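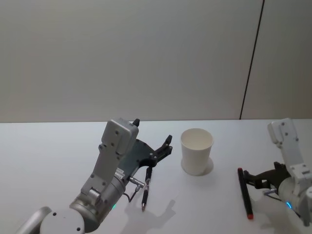 双臂工作台的首次标定，应安排在机械安装与走线全部完成之后、编写任何抓取程序之前。本页说明共享工坊内自建双臂台的标定与笔具归筒练习，适用于已按《Wustach工坊双臂台装配说明》完成底座固定的成员。练习的目标是使左、右两臂各自夹持一支笔，从工作台面两侧将笔放入中间的容器。容器选用无印刷的白色一次性纸杯，杯口朝上，直立于两臂之间；左臂夹持黑色笔，银色笔尖朝下，悬于台面之上，右臂夹持两端为红色的黑色马克笔，笔身接近竖直，下端触及台面。两笔外形不同，便于在记录中区分左右。纸杯不必置于正中，偏向左臂一侧亦可，但每轮练习开始前须恢复至同一标记位置，否则各轮数据不具可比性。

一、适用范围与人员要求

本说明由工坊设备组编写，Souad Benmoussa审定，Riku Koyama负责控制程序部分的校核。修订日期为2018年2月24日。此前流传的草稿版本中，关于夹爪零位的一节有误，请勿继续使用。

操作人员应已完成工坊的用电安全培训，并能独立执行急停与复位。首次标定须由两人共同进行：一人操作控制终端，另一人立于急停按钮旁，全程不得离开。标定期间，其他成员不得在工作台边界线以内停留。

本说明不涉及机械臂本体的拆装。关节内部出现异响、漏油或明显间隙时，应停止使用并填写报修单，不得自行打开外壳。

二、所需器材

双臂工作台一套，含左、右机械臂及夹爪。
控制终端一台，已安装Kurkell控制程序。
白色哑光台面板一块，表面应平整，无划痕及胶渍。
纸杯若干，同一批次。
笔两支，外形或颜色应有明显区别。
钢直尺一把，量程不小于300毫米。
直角尺一把。
塞尺一组。
低粘性定位胶带一卷。
练习记录表，由Stomura资料柜领取，用毕归还原处。

台面颜色以浅色为宜。工坊曾试用深色台面，黑色笔身与背景难以分辨，目视检查与图像检查均受影响，后统一改为白色。台面后方的墙板同样应保持素净，不得张贴图表或通知。

三、通电前检查

第一步，确认底座螺栓紧固。以手扶住机械臂上部，沿前后、左右两个方向轻推，底座与台面之间不应有可感知的位移。

第二步，检查腕部线缆。夹爪线缆自腕部接头引出后，应留有自然下垂的弧度，不得绷直，也不得垂至台面。将腕部缓慢转至两侧极限位置，观察线缆是否受拉、是否与手指部件接触。如有接触，应调整出线方向后重新固定。

第三步，检查夹爪手指。各枢轴螺钉应与表面平齐，手指开合时无卡滞。指尖内侧如有油污，以无绒布蘸少量酒精擦拭，待完全挥发后再继续。

第四步，清理台面。除练习所需物品外，工具、图纸、饮料一律移出工作区域。

第五步，测试急停。在不加载程序的状态下接通电源，按下急停按钮，确认两臂同时断开驱动；释放按钮后，两臂不应自行动作。此项测试每次开机均须执行，不得以前一日的结果代替。

四、建立台面坐标

两臂分别以各自底座为原点，若不统一到同一台面坐标，左臂所认定的杯口中心与右臂所认定的位置将不一致。建立台面坐标的方法如下。

以台面后缘为横向基准，用直角尺在台面上引出一条纵向基准线，以定位胶带的边缘标示。两条基准线的交点为台面原点。横向以向右为正，纵向以朝向操作者为正，高度以台面为零、向上为正。

在台面上选取三个标定点，三点不得位于同一直线，且均应处于两臂可达范围之内。用钢直尺逐点量取坐标，读数精确至半毫米，填入记录表。

在控制终端中选择“台面标定”，将左臂切换至手动引导模式，使标定针尖依次接触三个标定点。每次接触后，应待读数稳定再按“记录”。针尖接触台面时用力须轻，以一张普通打印纸在针尖下方能够勉强抽动为准。完成后对右臂重复同样的步骤。

程序随后给出两臂的拟合残差。任一臂残差大于1毫米时，本次标定无效，应检查标定针是否弯曲、台面是否下挠，然后重新进行。残差合格后，将结果保存为当日文件，文件名中应写明工作台编号。

五、夹爪零位与夹持力

夹爪零位指两指完全闭合且不受力时的编码器读数。旧版草稿要求在夹有物体时设定零位，这一做法会使后续开度全部偏小，现予更正。

正确的顺序为：空载闭合夹爪，等待驱动电流回落，按“设为零位”；再将夹爪张开至最大，记录最大开度读数。本工作台左夹爪的最大开度读数应为967，右夹爪允许与之有小幅差异，但两次连续测量的结果须一致。如不一致，多为指尖残留异物或枢轴松动所致。

夹持力的设定应从低值开始。初始值设为30，夹住笔身后，以手指轻拨笔的下端。如笔身在指间转动，则逐级增加，每次增加一级后重新夹持，直至轻拨时不再转动为止。不得为求稳妥而直接设为高值。Juhász型指垫较软，长时间受压后会留下凹痕，影响之后对细笔的夹持。

左、右两爪的夹持力应分别设定。两支笔的直径与表面状况不同时，同一数值未必适用于两侧。

六、笔的夹持位置与姿态

夹持点宜选在笔身中部偏上。位置过低时，手指会先于笔的下端进入杯口范围，容易碰倒纸杯；位置过高时，笔身下部摆动较大，入杯时不易对准。

递笔时，控制终端应处于“等待确认”状态。操作者持笔的下端，将笔送入张开的两指之间，待笔身与台面垂直后，由另一人在终端上确认闭合。手指不得伸入夹爪两指之间。

夹持完成后，从正面和侧面各检查一次笔身是否竖直。正面观察合格而侧面倾斜的情况较为常见，仅作单侧检查不能发现。轻微倾斜可以接受，但应在记录表“姿态”一栏注明倾斜方向。倾斜明显时，应松开后重新夹持，不应依靠转动腕部进行补偿，以免影响腕部在后续路径中的余量。

两笔的起始高度按下述原则设定：左笔下端悬空，右笔下端可先接触台面，以此作为高度参考。右笔接触台面时，应确认夹爪未产生下压力；如终端显示垂直方向受力持续存在，应将右臂略微抬高，直至示数归零。

七、纸杯的定位

用定位胶带在台面上作两处短标记，使其与杯底边缘相切，两处标记的方向应互相垂直。纸杯放置时以杯底靠紧标记，不得将胶带粘在杯身上。

测量杯口高度与杯口内径，填入终端的“容器”页面。纸杯上宽下窄，路径计算应以杯口尺寸确定入口，以杯底尺寸确定笔下端的最低位置附近所余空间，两者不可互换。

空纸杯重量很轻，笔尖触碰杯壁即可使其移位。练习初期可在杯内放入少量垫圈以降低重心，待连续完成规定轮次后取出，再以空杯进行考核。

八、单臂练习

先进行左臂练习。右臂停在待机位置，驱动保持接通，速度锁定为零。

左臂路径由四段组成：竖直抬升，水平移至杯口上方，竖直下降，松开夹爪。各段之间设置短暂停顿，便于观察。抬升后，笔的下端应高出杯口至少20毫米，然后方可水平移动。首次运行时速度设为最低档，且夹爪内不装笔，仅确认路径。第二次运行时装笔，但在水平移动结束后暂停，由操作者自上方俯视，检查笔尖是否处于杯口范围之内。确认无误后，方可执行下降。

下降终点应设在笔的下端接近杯底而尚未接触之处。松开夹爪后，笔会自行靠向杯壁，此时两指应先完全张开，再沿竖直方向退出。若尚未完全张开即行上升，指垫会将笔带起，纸杯亦可能随之翻倒。

左臂连续完成9轮而无失误，即可转入右臂练习。右臂步骤相同，仅水平移动方向相反。纸杯与右笔之间的距离较长时，右臂水平段所需时间相应增加，属正常现象，不应单独提高右臂速度。

九、双臂顺序练习

两臂均合格后，进行顺序练习。左臂先行，完成放笔并退回待机位置后，右臂方可开始抬升。控制程序以“区域占用”信号实现这一约束：任一臂进入杯口上方区域时，信号置位；该臂完全退出后，信号清除。

编写程序时，应将占用信号的清除语句置于退回动作完成之后，不得置于松开夹爪之后。Riku Koyama在校核中发现，数份成员提交的程序均存在此类错误，低速时不易显现，提速后两腕有相碰的可能。

第二支笔入杯时，杯内已有一支笔，其靠向不固定。右臂下降前应暂停一次，由操作者确认入口未被遮挡。如第一支笔恰好横过杯口中心，应中止本轮，按失误记录，不得用手拨开后继续。

两臂同时动作的练习不在本说明范围之内。

十、记录与判定

每轮练习应记录以下内容：轮次编号，执行臂，夹持力数值，姿态备注，纸杯是否移位，笔是否入杯，有无人工干预。凡经人工干预者，即使笔最终入杯，亦不计为成功。

纸杯移位以杯底脱离定位标记为准，用塞尺检查杯底与标记之间的间隙。仅凭目视判断容易产生分歧，不予采用。

工坊现存记录共468轮，可在资料柜查阅。新成员撰写练习小结时可引用其中数据，但应注明工作台编号，不同工作台的结果不得合并计算。

十一、常见问题

笔在抬升过程中逐渐下滑。首先检查笔身是否有油污，其次检查指垫是否磨损，最后再考虑增加夹持力。

水平移动结束后，笔尖始终偏向同一侧。多为台面标定后底座有微小移动所致，应重新紧固底座并重做第四节的全部步骤，不宜在程序中直接添加偏移量。

偏差方向不固定。检查笔在指间是否转动，并核对每次递笔时的夹持高度是否一致。

纸杯在下降阶段翻倒。查看杯口高度是否按当前批次填写。更换纸杯批次后，须重新测量。

腕部指示灯的颜色与预期不符。左、右两臂的指示灯颜色可由程序分别设定，判断状态时应以终端显示为准，并查阅该工作台的设定表。

急停释放后无法恢复驱动。确认终端上的故障信息已逐条清除。仍无法恢复时，切断总电源，联系设备组。

十二、结束与关机

先取出杯内的笔，再将两臂退回停放位置。两臂到位后关闭驱动，然后关闭控制终端，最后切断总电源。次序不得颠倒，否则当日标定文件可能未及写入。

定位胶带可保留至次日，超过一日应予更换。已变形的纸杯不得放回备用处。记录表由两名操作人员共同签字后交设备组，报修事项请另行填写报修单，不要写在记录表的备注栏内。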